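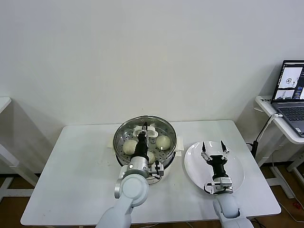

4. Steaming and serving filled or plain buns

The steaming tray fits inside the pot and holds the food clear of the water. Steam rises through the small holes in the tray, so these must not be blocked by dough, paper or food residue. Before serving, stand the pot on a flat table with the plate next to it, as with the round white plate to the right of the pot, so that buns travel a short distance. Leave both side handles within reach.

4.1 Before first use

1. Remove all packing material from the pot and tray.
2. Wash the pot, tray and lid in warm water with washing-up liquid. Rinse and dry.
3. Check that both handles are firm. Do not use the pot if a handle moves.

4.2 Steaming

1. Place the pot on the hob and pour in cold water. The surface of the water must stay below the tray.
2. Bring the water to the boil with the lid on.
3. Turn off the heat. Brush the tray lightly with cooking oil.
4. Set the buns on the tray with a gap between them. Buns swell during steaming and will stick together if they touch.
5. Replace the lid and return the water to a steady simmer.
6. Steam plain buns for 12 minutes. Add 4 minutes for filled buns.
7. Turn off the heat and wait before lifting the lid. Sudden cooling can make the surface wrinkle.

CAUTION: Steam burns. Tilt the lid away from the face and keep forearms clear of the opening.

CAUTION: Never let the pot boil dry. If it does, switch off the hob and allow the pot to cool fully before adding water.

4.3 Moving buns to the plate

1. Move the pot to the table, using a heatproof mat if the surface requires one.
2. Lift each bun singly with tongs. Grip lightly; fresh dough marks easily.
3. Place buns on the plate in one layer.

Note: Buns at the back of the tray are best taken first, while the lid is off and the rim can be seen clearly.

4.4 Cleaning

Soak the tray if dough has dried in the holes. Use a soft brush. Wire wool will scratch the polished rim. For lime marks, see section 6.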